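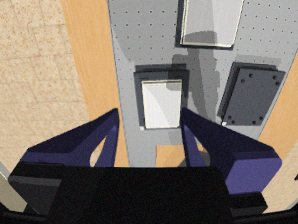
Uldis Juška
Press Officer, Tirkside

Tirkside to run small weddings at the Starier from November

Event planning firm Tirkside has signed an agreement with the Starier, the former customs house on the river quay, to plan and host small weddings in the building's upper hall. The first ceremonies under the agreement will take place in November, and bookings are open now.

The new service is for couples who want a ceremony and a seated dinner in the same place with no more than 30 guests. Until now Tirkside has worked mostly on large receptions, many of them in hotels, where room contracts usually set a minimum number of covers well above that. Couples with shorter guest lists have often been sent elsewhere or asked to pay for empty seats.

"We were turning people away who knew exactly what they wanted," said Uldis Juška, press officer at Tirkside. "They had a short list of guests and they wanted a proper dinner with someone to run the day. We didn't have a room to put them in. Now we do."

The hall

The upper hall of the Starier runs along the river side of the building and has its own staircase from the quay. It was used for many years as a records store and later for chamber concerts. The owners have repaired the plaster, restored the tall windows and put in a new kitchen on the same floor, so that food no longer has to be carried up from the ground level.

Ceremonies will be held at the east end of the hall, with dinner served at one long table at the west end. A pair of folding screens can be drawn across the room between the two. While guests are out on the landing for drinks, staff clear the ceremony chairs and the screens are opened again for dinner. Tirkside tested this changeover several times over the summer with its own staff before fixing the running order.

There is an elevator from the street entrance on the town side. Guests who use it will come into the hall through the same doors as everyone else. A small side room with a mirror, a rail and a locking door is set aside for the couple all day.

Live music is allowed in the hall until 11 p.m. Amplified music has to stop at 10 p.m. under the building's license, and Tirkside will ask couples to tell their bands or DJs this before they sign anything with them.

What is included

Every booking comes with a planner from Tirkside who stays with the couple from the first meeting to the end of the night. The planner draws up the running order, deals with suppliers, and is in the building from the time the doors open. Couples will not be passed to a different coordinator in the last weeks before the wedding, which has been a common complaint in the trade and one that Tirkside has heard about its own larger events.

The price covers use of the hall from morning until midnight, the ceremony setup, tables, chairs, linen, glassware, the dinner itself, service staff and cleanup. Flowers are also included up to a fixed amount. Photography, music, cake, clothing and transport are not included. The planner will give couples a list of people Tirkside has worked with, but they are free to bring in anyone they like.

Couples who already have a registrar or celebrant should let the planner know at the first meeting. Those who do not will be given the contact details they need, and should allow time for the paperwork. Tirkside cannot file legal documents on a couple's behalf.

Food and flowers

Catering will be handled by Rimkutė, a family-owned kitchen that has supplied Tirkside events in the past. Rimkutė has written a dinner menu for the hall that changes with the seasons. The winter version includes smoked trout with pickled beets, braised beef with barley, a baked celery root dish for guests who do not eat meat, and a honey cake that can stand in for a wedding cake if the couple prefers not to order one separately.

Couples will have one tasting, held at the Rimkutė kitchen, and can bring two other people with them. Changes to the menu can be made up to 13 days before the wedding. After that the kitchen will still adjust for allergies but will not swap dishes.

Flowers will be bought by the planner from local growers where the season allows. In the winter months that will mean a good deal of foliage, dried stems and potted bulbs. Couples who want particular flowers out of season can have them, but the cost will usually go past the amount included and they will be told so before the order is placed.

How to book

Dates are held through Caseck, the online booking service that Tirkside began using for its corporate events last spring. The calendar shows which days are free, and a date can be held for seven days without a deposit. If no deposit has been paid by the end of the hold, the date goes back on the calendar automatically.

Only one wedding will be held in the hall on any day. The Starier's ground floor gallery will keep its normal opening hours, and wedding guests will use the quay staircase so that the two do not share an entrance.

Deposits are refundable in part if a couple cancels, and the amount returned depends on how much notice is given. The full terms are shown on Caseck before any payment is taken. A wedding can be moved once to another free date at no charge – after that a fee applies.

Viewings of the hall can be arranged by phone or through the same calendar. They last an hour and are led by one of the planners. Evening viewings are available for couples who want to see the room after dark, when most of the winter dinners will be served.

Large weddings continue

Tirkside's existing work is not affected by the agreement. The firm will go on planning large weddings, anniversaries and company events at hotels and country properties, and couples who have already booked will keep the planner they were assigned. New planners have been hired for the Starier and have spent the past few months working alongside the existing team.

"The large weddings are still most of what we do," Juška said. "It's a different job with a short guest list, though. You have more time for each person in the room, and the couple usually has firm opinions about dinner."

About Tirkside

Tirkside plans weddings and private and corporate events. Its services include venue search, supplier management, design and on-the-day coordination.

Media contact: Uldis Juška, Press Officer, Tirkside. Interviews and press visits to the upper hall are available on request.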